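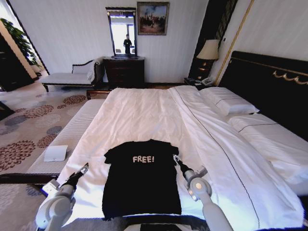
Issues > Language in Public Places > Articles > Section 4

Filed under: Signs & Slogans, Retail English, Open Access

4. What "free" is doing there

4.1 The word without its noun

Free is an adjective, and adjectives are supposed to have something to lean on. In our collection they mostly don't. Of the 3000 notices, tags, labels, mugs, tea towels and garments recorded in Trurau and Sokley, 585 carried the word in a type size larger than anything else on the item, and these make up the set we deal with in this section. The others used it in the small print, usually to say that something wasn't.

We call the stand-alone use "bare free". A bare free is printed, painted or stitched with no noun after it, no "of" or "from" phrase, and no price beside it. A sandwich board reading FREE COFFEE WITH ANY MUFFIN isn't bare, and neither is GLUTEN FREE, although we recorded one bakery window where the first word had peeled off and the shop had let matters stand until September. We coded that one as bare, after an argument.

The bare form is common on roadside goods. A couch on a nature strip with FREE taped to it is read by every passer-by the same way: take the couch. The sign leans on the couch for its noun. The couch, so to speak, is in the sentence. What interested us was what happens when the thing carrying the word is also a thing people own and wear, and plainly mean to keep.

4.2 Garments

Clothing is where the roadside reading ought to work and doesn't. The T-shirt in Figure 1 is a fair specimen: black, short-sleeved, with FREE! in light block letters across the chest. By the logic of the couch, the shirt is on offer. By the logic of everyone we spoke to, it isn't, and a person who tried to collect it from its wearer would be having a memorable afternoon.

Readers offered us four main glosses for shirts of this kind. The first was political or personal liberty ("I'm free, leave me alone"). The second was romantic availability, which younger readers produced quickly and older readers produced with a look over the shoulder. The third was diary availability, as in free on the weekend; it was rare, and came almost wholly from people who work shifts. The fourth was that the shirt had itself been free, at a trade show or bank opening, and was being candid about its origins.

We had expected the first gloss to win easily. It did come out ahead when the shirt was shown as a drawing on a card. When readers were asked what the word would mean on someone standing next to them in a queue, the second and fourth gained on it, and several people changed their minds while speaking. One woman went through all four glosses and finished on "cheerful". We've kept her answer under "other", where it has good company.

It would be tidy to say that the wearer supplies the missing noun, as the couch does. The trouble is that wearers, asked directly, often had no idea what their shirt said. A man outside the Akix furniture outlet had to pull his away from his stomach and read it upside down. He then told us it was his brother's. Any account of slogans that rests on what the speaker intends has to find room for this man.

4.3 The exclamation mark

Punctuation turned out to matter more than typeface, colour or the size of the lettering. Full stops are now fashionable on homewares and give a bare free a rather grave look, like a verdict. Question marks were confined to a single handwritten card above a box of zucchini, which we took to be a plea.

The exclamation mark pulls the word back toward the shop. Readers who took plain FREE as a statement about the human spirit would often take FREE! as a statement about the price. The reason seems simple enough. Most of us have met the mark beside the word in advertising some thousands of times before breakfast, and far less often in writing on liberty, whose better-known authors have been sparing with it. A garment that adds the mark is therefore leaning two ways. It shouts for freedom in the voice of a mattress sale.

Virág's earlier account of café chalkboards treats the mark as a sign of warmth, something like a smile from behind the counter. That may hold for chalkboards. Fülöp, the café where much of that work was done, puts an exclamation mark after nearly everything, including the name of the soup and the notice about the broken toilet, and it's hard to see what contrast the mark could be carrying there. In our own set, shops that used it sparingly were the ones whose readers noticed it at all.

We don't want to make too much of this. The mark was also the feature on which our coders disagreed most, partly because stitched lettering has a habit of losing its dots. What survives on a much-washed garment may be an exclamation mark, a capital I or the number 1. FREE1 appears in our files more than once, and we have resisted building a theory on it.

4.4 Agreement between coders

A sample of 100 items was coded a second time by Szabolcs Virág, who hadn't seen the first set of labels and who has asked us to record that he found the scheme "serviceable". Agreement was good for notices attached to goods and good for food labels. It was poor for garments, poorer for mugs, and fell apart on tea towels, where the two coders seem to have been living in separate moral universes. Most of the tea towel trouble came down to 3 items of similar design, showing a bird of some sort above the word. The first coder read the bird as liberty. Virág read it as free-range.

Both readings were let stand. The scheme allows an item to carry two labels where neither coder can be moved, and neither coder could be.

There's a weakness here that more coders wouldn't cure. Anyone who spends weeks sorting uses of a word stops hearing it as other people do. By the end of the Sokley round the word had gone soft for both of us, and a shopkeeper's friendly "feel free to look around" was written down, dated and given a category before anyone remembered that we'd gone in for batteries. For this reason the readers' glosses in 4.2 were gathered from people who hadn't been told the subject of the study. They were told it was about shopping, which was close enough to satisfy the ethics form.

4.5 Borrowed settings

One further point concerns where an item is met. We recorded words where we found them, and some settings push a reading harder than others. A bare free on a rack in a discount shop is nearly always taken as a pricing error, and staff at two shops in Trurau told us they had been asked to honour it. The same garment folded on a shelf in a gift shop brings out the liberty reading, helped along by the candles. Laid flat on a hotel bed, it's likely to be read with the logic of the small shampoo bottle: something provided, which the guest may or may not be meant to take home.

The hotel case deserves more attention than we can give it, as hotels are full of objects whose terms of ownership are left to the conscience of the visitor. Slippers may go. Robes may not, and usually say so on a card that begins by hoping you enjoy them. Pens are thought to be fair game by every reader we asked, including one who managed a motel and bought the pens. A written "free" in such a room would settle a question most guests prefer to settle privately, with the suitcase open.

We found only a handful of such notices in guest rooms, nearly all about wireless internet. In each the noun was present, the price was absent, and the password was wrong. Section 5 takes up the neighbouring word "complimentary", which our readers could define far more easily, and which only one of them could spell.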